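Inna Ostapchuk
okay so I gave up takeout lunches for all of May and I have thoughts. a thread, get comfortable

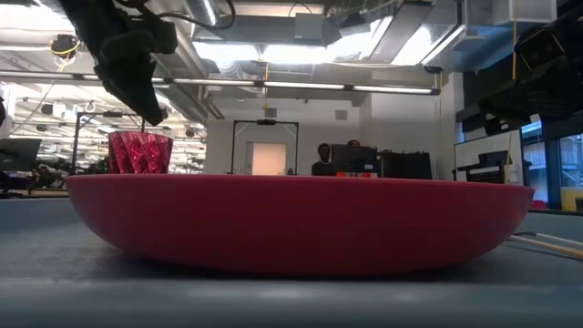
big red bowl, red cup. the color theme for the month

1/ Background: I was spending 300 dollars a month on lunch. I know this because my bank app now makes little pie charts and lunch had its own slice, bigger than gas, bigger than my phone. I looked at it and closed the app and ordered a burrito.

2/ Then I did the thing where you scroll back through the whole year. 1,236 dollars since January. On lunch! For one person! I don't even like half of the places near the office, I just like leaving the building.

3/ So the rule was: food from home every workday, coffee doesn't count, birthdays don't count. My sister says two loopholes is too many. My sister works from home and eats cereal at 2 pm so I'm not taking notes.

4/ Week one was all ambition. I made a lentil thing, a farro thing, and a slaw with so much ginger that I could feel it in my ears. Ate the slaw three days in a row because I'd made a mountain of it and I'm stubborn.

5/ Week two I hit the wall. Came home late on the Lakwood bus, stared into the fridge, and packed crackers, a boiled egg and half a cucumber. Best lunch of the month?? I've had it maybe six times since. Salt on the cucumber, do not skip that.

6/ Someone in my replies asked about soup. I love soup, but I carried soup on a bus exactly once and my bag still smells like leeks. Soup is for weekends now.

7/ What helped the most was cooking one big pot of something plain (rice, beans, little pasta) and leaving it plain. Then every morning it gets a different sauce. I rotate between peanut, lemon with olive oil, and the jar of Bortolotti pesto that my neighbor keeps giving me – she buys it by the case and I've stopped asking.

8/ Worst moment: the Rokwood Deli had the meatball sub special and the whole office went. I sat on the back steps with cold beans and felt very noble and very sad. Then Conlow from accounting brought me back a pickle, which I'm ruling was a gift and not a purchase.

9/ Final number: I spent 100 dollars extra on groceries and slipped up 5 times, mostly sandwiches, one emergency pad thai. Still way ahead, and I'm putting the difference toward new tires, glamorous as that is.

10/ Keeping it going in June but with one takeout lunch a week, on purpose, at a place I really like. Drop your no-microwave lunches below please – ours has been broken since before I started here and I'm running low on sauces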